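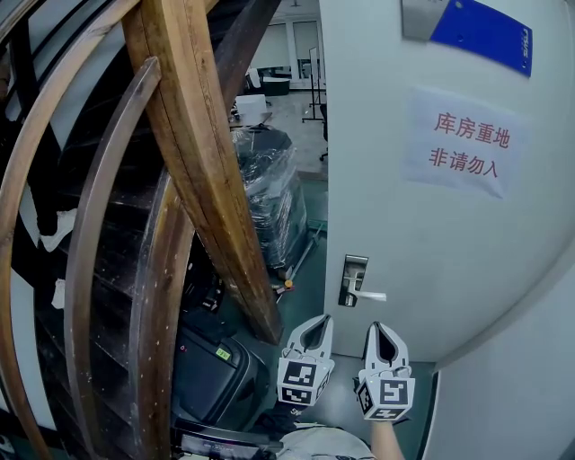 The wooden staircase, with the white door on the right.

Minutes of the June meeting of the Residents' Association, Wyss House

Start: 7 in the evening
Chair and minutes: Mechthild Lanz

1. Minutes of the last meeting
The minutes were read and accepted with one correction. The cost of the new mailbox locks was 103, and it was written as 130. I am sorry for this mistake.

2. Heating
The offer from Fekport for the yearly service of the boiler has arrived. The price is the same as last year, but the contract would now run for three years. Several residents did not want to be bound for so long. It was asked whether Nendano could also make an offer. The chair will write to them and share the answer by e-mail. If no answer comes before the end of the month, we ask Fekport for a contract of two years.

3. Noise in the courtyard
There were two complaints about the bottle bin, which is used late in the evening. The family from the ground floor explained that their bedroom is directly next to it. It was agreed to put up a sign with the hours from 8 in the morning to 8 in the evening. A proposal to move the bin to the street side was discussed for a long time - the residents with bicycles are against it, as the racks would then have to be moved also. The proposal was withdrawn.

4. Stairs
The treads are worn and the varnish of the handrails is scratched in places. A resident asked if the work can be paid from this year's budget. The meeting decided to reserve 1000 for the handrails only and to speak about the treads again next year. Prisen will be asked for a price. Residents who know another carpenter may send the name to the chair.

5. Laundry room
The paper list for the washing days is often full already at the start of the month. From now on each apartment may enter only two washing days in advance. Free days can be taken by anyone on the same morning. The wish for a second dryer was noted, but the electric line in the basement must be checked first.

6. Summer party
The party will again be in the courtyard. The association pays for drinks and bread, and everybody brings a salad or a cake. The grill of last year is rusty and will not be used again. The second floor offers to lend theirs. Music ends at 10 in the evening.

7. Other matters
The key to the attic is still missing. Whoever has it, please put it in the mailbox of the association, no questions will be asked.
The question of pets in the courtyard was raised too late for a discussion and moves to the next agenda.

End: 8:45 in the evening

Minutes written by Mechthild Lanz. Corrections please in writing before the next meeting.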